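The Things They Gave Back

When the police in Grirnitz broke up a burglary ring last spring, they had a problem that doesn't come up much in the movies. They had the suspects, they had the van, and they had 656 items piled in a rented storage unit, most of which looked exactly like most other items in the world. Who owns a gray toaster? Who can prove it?

Thilini Weerakoon runs the police property room, a basement with low pipes and a dehumidifier that sounds like a man clearing his throat. She has worked down there long enough to have lost any romantic ideas about burglars. The crew behind the May break-ins had a spreadsheet of addresses and a lookout with a reflective vest, and they stole, among the watches and the laptops, a bread machine, a set of lawn darts and somebody's bowling trophy from a league that folded before the lookout was born.

"People think they take the good stuff," she says. "They take the stuff by the door."

The good stuff, to be fair, had mostly left the storage unit by the time anyone cut the padlock. Gold goes quickly. So do game consoles, cordless drills and anything that comes in its own carrying case, because a carrying case is a courtesy to the thief. What stays behind is the middle of American life: the serving platters, the second-best camera, the jewelry that a pawnbroker has looked at through a loupe and handed back with his condolences.

Kostiuk, the pawnshop on the north side that first called in a tip, did precisely that with a tray of rings. The clerk recognized one. It was an ugly ring, a lump of green glass with a snake around it, and she had turned it down from its rightful owner a year earlier. She turned it down again, wrote down a license plate and went back to her lunch. Detectives had been working the case for two months at that point. They are gracious about her contribution, if you ask them twice.

Then came the matter of getting things home. The department put out a notice asking burglary victims to come forward with serial numbers, receipts or photographs. It received roughly 200 calls. Quite a few came from people who hadn't been burgled, as far as any record showed, but who wondered if there might be a nice lawn mower.

Among those who had been robbed, hardly any had a serial number. They had feelings. One man described his missing watch as "sort of a watch color." A woman who had told her insurer that the thieves took a diamond bracelet was shown a diamond bracelet, studied it under the fluorescent light and said hers had been bigger. Weerakoon wrote it all down. She has a form for this, and the form has a line marked Distinguishing Features, and she says you learn a lot about a marriage by having both halves fill it in separately. 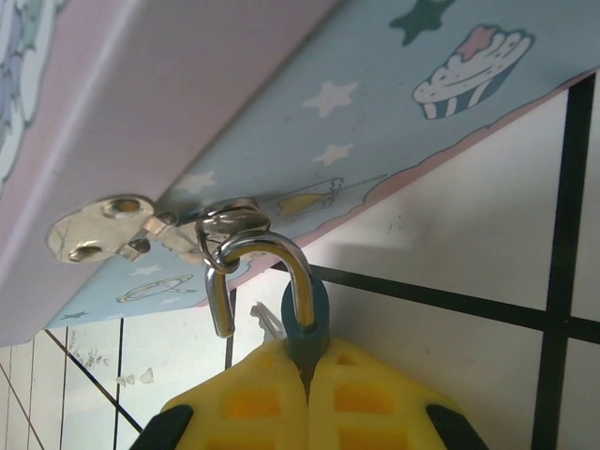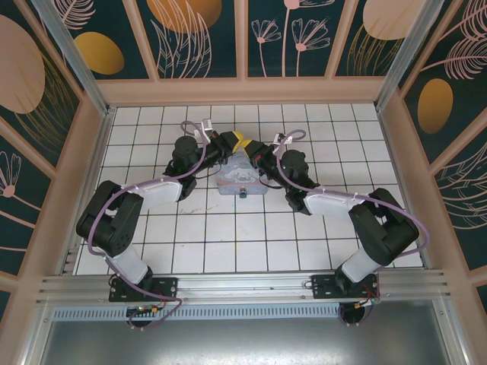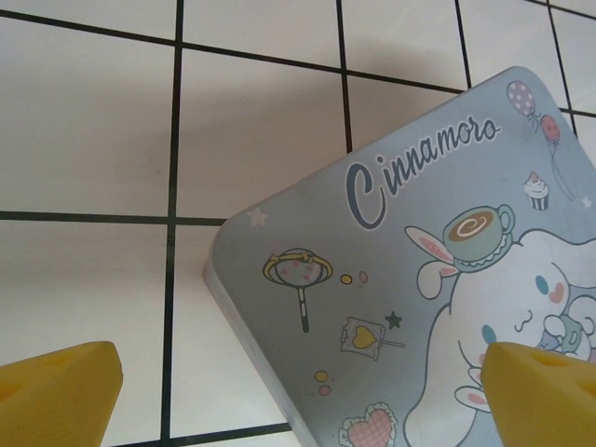 How long do police have to hold recovered property before they can sell it?

It depends on the state and on whether a trial is still pending. Many places set a minimum holding period and require some kind of public notice first, and anything needed as evidence stays put until the case and the appeals are done. If your things were stolen, call the department that took your report and ask for the property unit by name.

In Grirnitz the waiting is done on gray steel shelves, sorted by date of recovery, and the oldest shelf is the saddest one. It has a clarinet. It has a wedding album with a water stain and no last name on it. Weerakoon has shown the album to a florist, two caterers and a retired organist in the hope that somebody would know the bride, and the organist said he remembered the church but had mostly been looking at his hands.

The industry that has grown up around all this is a cheerful one. Cateck, which sells home alarms door to door, arrived in the hardest-hit neighborhood while the glass was still being swept up. Its salesman left a brochure on every porch, including the porch of one of the suspects, who I'm told kept it. A rival outfit called Flerkuvetti offered residents an ultraviolet pen for marking their valuables, and for a few weeks people marked with real zeal. Bicycles were marked. Gravy boats were marked. A man on the east side marked his recliner, which had taken three cousins and a borrowed door frame to get into the house in the first place.

None of it would have helped with the bread machine, which was claimed by four different households. Weerakoon asked each of them, over the phone, to describe the inside. Three talked about the buttons. The fourth said the paddle was missing and had been since Thanksgiving, when it was baked into a loaf and served to her father-in-law, and she could produce the dental bill. She drove over that afternoon. She signed for it, carried it up the basement stairs herself and asked on the way out if they had happened to find the lawn darts.

They had, but the lawn darts were evidence. One of them had been used to prop open the van.

The ring with the snake went home too, after 11 phone calls and a letter. Its owner was away, and then moving, and then suspicious that the whole thing was a scam, since a woman she'd never met kept calling to offer her jewelry. In the end she sent her son. He looked at the ring for a while and asked Weerakoon if there was a form for not taking it.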